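Gomach Multi-Cooker — Set-up Guide
Section 4: Rice, congee and slow grains

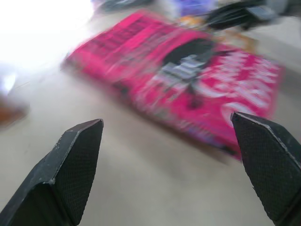
Page last changed: October, rev. 8

Read section 3 first if the cooker is new. The inner pot needs its rinse cycle before any food goes in.

Applies to the Gomach 832 and the Gomach 993. Where they differ it says so. If yours is an older Mesmont-badged unit, the buttons are in a different order but the programs have the same names.

4.1 Before the first batch

1. Unplug. Take out the inner pot, the steam tray and the measuring cup.
2. Wipe the heating plate with a dry cloth. No water on the plate, ever.
3. Wash the pot by hand in warm soapy water. Dry the outside completely.
4. Drop the pot in and turn it a little left and right until it sits flat.
5. Click the steam cap into the lid. Arrow faces the hinge.

CAUTION: A grain of rice stuck under the pot will scorch and can trip the cut-out. Check every time.

4.2 Plain white rice

1. Measure with the cup supplied. It's smaller than a normal kitchen cup.
2. Rinse until the water is mostly clear. Do this in a bowl, not in the pot — the coating scratches.
3. Tip the rice in, level it with your hand.
4. Fill to the matching line on the WHITE scale.
5. Close lid. Press Grain, then Start.
6. When it beeps leave the lid shut until Rest goes off. Then fluff with the paddle.

Note: Jasmine likes a touch less water. Go just under the line.

Note: Max fill is the 8 line on both models. Dry rice never goes above the 4.

4.3 Congee and porridge

Use the PORRIDGE scale, right hand side of the pot. Not the same as WHITE, people mix these up and get soup. Or cement.

1. Rice or steel-cut oats, one level cup. Rinse the rice, don't rinse the oats.
2. Water or stock to line 1 on the PORRIDGE scale. Pinch of salt.
3. Press Congee. On the 993 pick Thick or Thin with the arrows. The 832 only does the one thickness, so thin it at the end with hot water.
4. Start. Stir once at the halfway beep, lid closed again straight after.
5. Add ginger, egg, leftover chicken etc. in the last few minutes.

CAUTION: Milk boils over. Cook in water and stir the milk in once the program has finshed.

CAUTION: Keep face and hands away from the steam cap while it's venting.

4.4 Barley, farro, brown rice

1. Soak barley for an hour if you can. Brown rice doesn't need it.
2. Fill to the BROWN scale. Barley, go one line higher.
3. Press Grain twice. Display shows GR2.
4. Start.

Still chewy? Splash of hot water, close, press Grain once more and stop it when it's done to your taste.

4.5 Delay start

1. Load the pot as above. Choose the program first.
2. Press Delay. Set the time you want to eat, not the time you want it to start.
3. Check AM/PM. The 832 shows a tiny dot for PM, easy to miss.
4. Start. Light goes orange.

Do not use Delay with meat, egg, milk or stock in the pot. Grain and cold water only.

4.6 Keep Warm

Comes on by itself after every program. Holds at 68 °C. Fine for white rice through the evening, less good for congee, it sets on top. Stir in some hot water before serving. Don't leave it on overnight.

To turn it off: hold Cancel until the light goes out.

4.7 Quick fixes

Rice wet on top — lid opened too soon, or Rest skipped.
Brown crust on the bottom — not enough rinsing, or Keep Warm left on too long.
Starchy water round the lid — over the max line, or the steam cap is blocked. Let it cool, pull the cap and wash it.
E2 on the display — pot isn't seated. Lift out, wipe underneath, put it back.
E5 — too hot. Unplug, lid open, let it cool fully before you try agian.

Replacement steam caps and measuring cups: see section 9, Spare parts.

Next: Section 5, Steaming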